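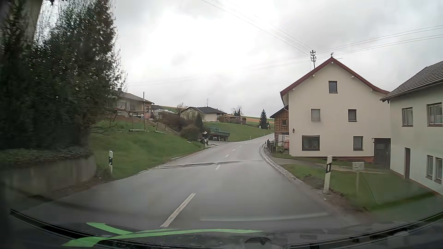

Driving the Lisusa road: frequently asked questions

Is it really "one of the great scenic drives"?

No. The Prornent leaflet says so, and the Prornent leaflet also says it about the bypass. It's a pleasant enough country road between Jimville and Lisusa, with houses, fields and woods along it. If you were going that way in any case you'll enjoy it. I wouldn't cross the country for it.

How long is it?

Almost 16 kilometres from the Jimville roundabout to the church in Lisusa. The leaflet gives a driving time that I have never managed, and I don't believe whoever wrote it had a tractor in front of them. Allow 30 minutes and you won't be cross when you arrive.

What are the speed limits?

90 on the open stretches and 30 through the houses. The lower one gets ignored a good deal. People will tell you it's only there to raise money, but they mostly don't live on the bend.

Which bend?

Going through the settlement the road climbs a little and swings right, and then it goes out of sight behind a cream-coloured house. You can't see what's coming down. There is a concrete retaining wall on the left with evergreens over it, and a grass bank after that, so your eye tends to go left when it ought to be going right. Slow down before the bend. Braking halfway round does you much less good, whatever your brother-in-law says about his tyres.

Are the road markings any good?

Depends where you are. The centre line in the settlement is a broken one and at least one of the dashes is well worn. Out in the fields you get a solid white line down each edge as well, and that makes far more difference in poor light than the middle one does. I've heard it claimed that the whole route was "fully re-marked". I'd like to know when, and with what.

What are the white posts with the black band for?

They mark the side of the road. The reflectors on them pick up your headlights, so at night you can see the line of the road further ahead than your own beam shows you the tarmac. They are worth having. They're also made to be knocked over, so don't expect one to keep you out of a field.

I was told you can judge fog by counting the posts. True?

Only if you know how far apart they are on that particular stretch, and on bends they're often set closer. I have met plenty of people who swear by the method and not one who could give me the distance. If you can't see the next post, you're going too fast to be doing sums.

Is the surface all right?

Mostly. There is a dark, uneven seam right across the road in the settlement, and you may feel it through the wheel. It has been described to me as "dangerous" by a man who sells suspension parts. Treat any dark seam or patch with a bit of care after rain and when it's near freezing, and otherwise carry on.

Can I overtake on the long open bit?

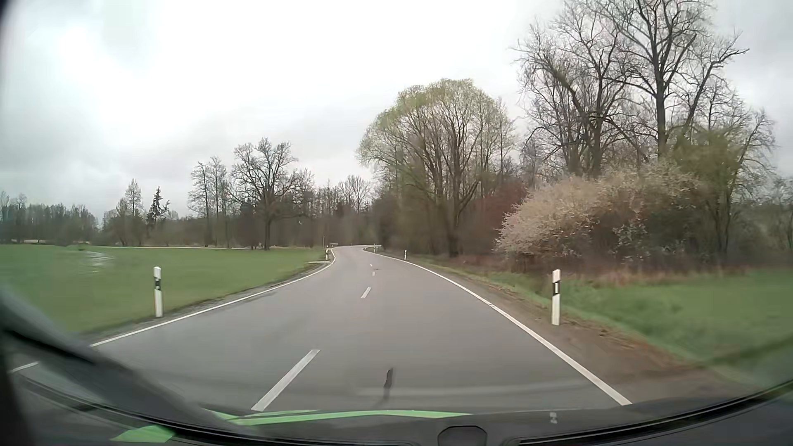
Jimville, 13 October 2020

You can where the centre line is broken and you have the view for it. The trouble is that the view is shorter than it looks. The fields are flat and open, so you feel you can see for miles, but the road bends right at the woods and anything beyond that is hidden until it's on top of you. A broken line gives you permission. It tells you nothing about what's round the corner.

If you're behind something slow, you'll lose a couple of minutes by staying there. I've timed it, which is more than the people who complain to me have done.

Are there deer?

There are fields and there are woods, so I'd assume so, particularly at dusk. Whistles that clip on the bumper are sold as the answer. I've yet to see proof that a deer takes any notice of them. Slow down near the trees and look along the verges.

When is the best time to go?

September used to be my answer and still is, if the harvest traffic isn't too bad. A grey day is fine too. The leaflet insists on "golden hour", by which it means driving into a low sun with everyone else who read the leaflet.

Where do I stop?

There are 4 lay-bys on the leaflet's map. I've found three, and one of those was full of gravel. Please don't pull up on the grass verge; it's softer than it looks, and the recovery truck comes from Jimville at its own pace. For something to eat, try Lương in Lisusa. The soup is good. Its being "famous throughout the region" I can't confirm.

Do I need winter tyres?

Follow the law for the time of year, and fit them earlier if you do the road every morning. All-season tyres are a compromise and get sold as if they weren't.

Is there an app for the route?

Prornent has one. It's one road. Turn right out of the roundabout and keep going.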